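About Rivex

Rivex records manipulation tasks performed on robot arms under direct human control. We work from a single workshop in Cindstead and supply the recordings to teams that train their own control software.
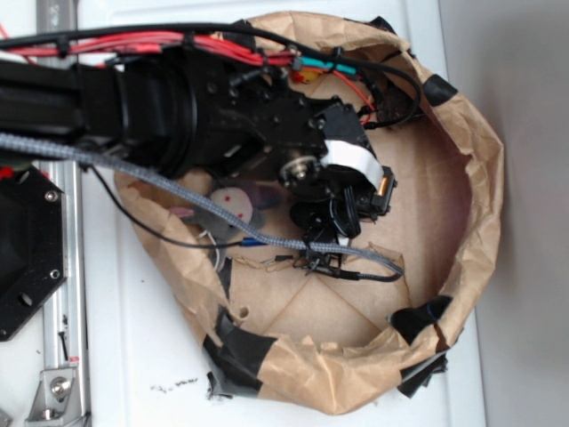
What we record

Most of our catalog covers reaching into containers: paper bags, boxes, bins and drawers. Soft bags take up the largest share. The walls move when touched, the rim hides part of the contents, and a plush toy at the bottom gives little resistance when the fingers close. An operator handles these conditions by small corrections, and the corrections are what our customers ask for.

How a task is shown

Two methods are in use. In hand guiding, the operator holds the arm at the wrist and moves it through the task while joint positions are logged. In remote control, the operator works a smaller leader arm and the robot follows. Bag work is done almost entirely by remote control — a hand on the wrist blocks the view into the opening.

A standard set is 155 demonstrations of one task. Failed grasps are kept and labeled. Object position is changed after every 30 runs, and bags stay in service until the base gives way.

Equipment

We run 4 arms on aluminum extrusion bases. Cabling is routed outside the links so that a sensor or motor can be swapped between sessions. Logging is handled by Skála, our in-house recorder.

People

Kamil Dvořáček founded the company and is responsible for hardware. Sandro Cirillo trains operators and reviews each set before release.

Current work

The Clilex collection, limited to soft objects in deformable containers, stands at nearly 1,000 demonstrations.

Page last revised Sunday, January 30, 2022.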